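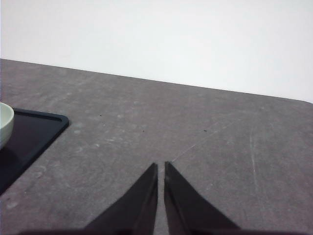

Gray tabletop, blotchy finish, can't decide what to put on it

tilewren
15/02/2026
Got this table in December for the spare room. Top is medium gray with a mottled look, a bit like stone or concrete, and the wall behind it is plain white. The seller only called the color "Ulden." I want to use it for sorting mail and cutting fabric. Should I seal it, oil it or leave it alone? I don't know what the top is made of.
1,509 views
8 shares

harbor_mule
Leave it alone until you know the material. If it's laminate, oil will sit on top and get sticky.

pinecrate50
I'd seal it. I had a concrete top and one coffee cup left a ring I never got out. Three thin coats of Zonen matte and no trouble after that.

harbor_mule
Yours was concrete. OP's might be printed. Sealer on a printed top peels.

tilewren
Is there a way to tell without damaging it?

dorrit_k
Look at the underside. If it's particle board or a flat brown sheet, the gray is only a surface layer. Also check whether the same patch pattern repeats. Printed tops usually repeat somewhere. My Taltilia desk did it every 21 inches.

pinecrate50
Not all of them repeat. On a small table you might never see it. Put a drop of water on the underside edge and see if it soaks in.

harbor_mule
Water on an edge is how you get swelling if it's particle board. Please don't.

dorrit_k
Agree with mule. For cutting fabric you need a mat on any of these anyway. Veres has a plain one in gray or green, and I'd take the green so you can find your pins.

tilewren
OK, no water. I'll look underneath tonight and order the mat either way.
21 comments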